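Forum: Digital Design and Verification
Thread: Formal signoff on an async FIFO – do you still run simulation on it?

castik_rtl
We have an async FIFO that goes into every Castik derivative. Depth is a parameter, gray-coded pointers, 2-flop synchronizers on each side. The block-level UVM bench is older than most of the team and takes a full regression slot every night. I have a formal testbench that proves no overflow, no underflow, data ordering and pointer one-bit-change. I want to retire the block-level simulation and keep only the formal run plus whatever chip-level tests touch the FIFO.

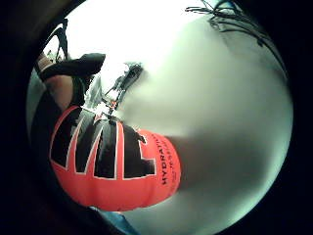
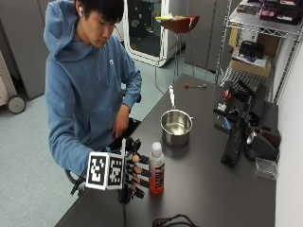 Can a full proof on the FIFO properties replace the block-level regression for signoff?

For the functional behavior it can, provided the proofs are unbounded, the assumptions are checked at the next level up, and the clock crossing itself is covered by a separate CDC flow.

The last item is where I expect the argument. My tool models the two clocks as free-running with arbitrary ratio, but it does not model metastability unless I turn on jitter injection at the synchronizers. With injection on, data ordering goes from a full proof to a bounded one at depth 9 and stays there.

gatecount_low
What FIFO depth were you running when you got the full proof? If it was the production value I'm surprised it converged on ordering at all.

castik_rtl
FIFO depth 2 and 6 for the pointer properties, 2 only for ordering. Data width cut down to one bit. The RTL is parameterized, so the argument is that the control logic is the same at the larger sizes.

gatecount_low
Then you don't have a full proof on the thing you ship. You have a proof on a smaller relative of it. Also, how does depth 6 work with gray code? A plain gray counter only has the one-bit-change property at wraparound if the sequence length is even and the code is reflected about the middle. If your RTL handles non-power-of-two depths, that is a different path in the pointer logic and the depth 2 result says nothing about it.

castik_rtl
It uses a trimmed reflected sequence, symmetric about the midpoint. One-bit-change is proven at 6, including the wrap. You're right that ordering at 2 does not exercise the trimmed path. I'll add ordering at 6 and see if it converges.

lakatos_flow
Two things from doing this on Lakatos.

Don't write ordering with a reference queue. The queue doubles the state and the solver has to discover that the two match. Use a symbolic data tracker: pick an arbitrary write with a free variable, latch the number of entries ahead of it, decrement on each read, and assert that the data matches when the count reaches zero. The free variable must be stable after reset. We forgot that assumption once and got a very quick, very wrong counterexample.

Second, write helper invariants tying the pointer difference to the tracker count. Once those were proven and fed back as assumptions, ordering closed at production depth with jitter injection on. Without them it sat at a bound all night.

castik_rtl
I do use a reference queue. That probably explains it. Were the helpers written in terms of the synchronized pointers or the source pointers?

lakatos_flow
Both. You need a relation saying the synchronized copy always lies between the old and current source pointer, modulo wrap. Prove that one first. The rest leans on it.

mux_and_match
I would keep the simulation. It costs one regression slot. Formal with a bad assume is silent, and a bad assume on a FIFO is easy to write. We had "no write when full" as an assumption on an internal block called Flosholm. The upstream block did write when full, for exactly one cycle after a flush. Every property passed. Simulation found it at chip level, late.

gatecount_low
Would your block-level simulation have found it? The driver in a block-level bench normally respects full as well. It's the same assumption, only written in a sequence.

mux_and_match
No, the driver did respect full. But the assertion was bound in at chip level and that is what fired. Take it as an argument for reusing the assumes as asserts, then. I still don't like having one method on a block that goes into everything.

lakatos_flow
Agree on the reuse. Every assume in our formal bench goes into a bind file that flips it to an assert in simulation, controlled by one define. If an assume is never triggered non-vacuously in the chip-level regression, it's listed as open in the signoff review.

resetdomain
Has anyone checked reset? Most FIFO formal setups reset both sides in the same cycle and hold everything idle until both are out. On silicon the two sides release at different times. Let the read side come out of reset well before the write side, and the other way round, and rerun the underflow proof. Also try a reset on one side only, if your power architecture permits it. Gray pointers don't help you there because the pointer goes to zero in one step and several bits can change together.

castik_rtl
Staggered release is covered, up to 9 cycles of skew. One-sided reset is declared illegal in the spec, so I have an assume on it. I take the point that it has to be an assert somewhere.

resetdomain
Declared illegal by the FIFO spec, or by the people who own the power controller? Those were two different documents on our project.

castik_rtl
The FIFO spec. I will ask.

mux_and_match
How do you plan to show coverage without the simulation? Our reviewers want a number.

lakatos_flow
Proof core coverage plus mutation. We put 1,000 mutations in the FIFO RTL and looked at which ones no property failed on. The survivors were nearly all in the almost-full threshold logic, which had no properties. Don't report proof core coverage alone. It tells you which logic the proofs depended on – it doesn't tell you that the properties were strong.

castik_rtl
Update. Replaced the queue with the symbolic tracker and ordering is a full proof at 6, injection off. With injection on it is still bounded, helpers not written yet. The one-sided reset assume is now an assert in the chip-level bind file and it fails in the Clarorum low-power test, on wakeup. Looking at whether the FIFO is always empty at that point. The block-level regression stays on until that is closed.

resetdomain
Empty isn't enough. Check the synchronized pointer on the side that wasn't reset.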